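Progress report to the Lornik fund, 8/14/23
Prepared by Ilona Bárány, Judavholm packing hall

The Turen cell has run 30 shifts. It still needs someone within earshot, and that someone is paid at the old rate, as agreed.

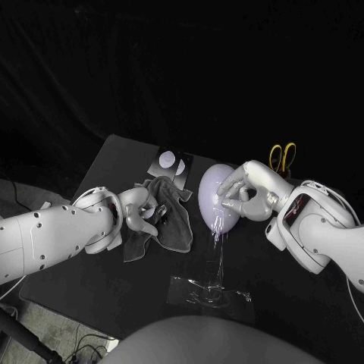
Retraining is behind plan: four of our packers can restart the arms unaided. Radoslava Sokol teaches the rest on awkward goods, which is how a lavender balloon with tape trailing from it came to share a table with a crumpled gray towel. Gift wrapping stays with people until November. Mikuš has billed us for 44 hours of support and would like to bill more.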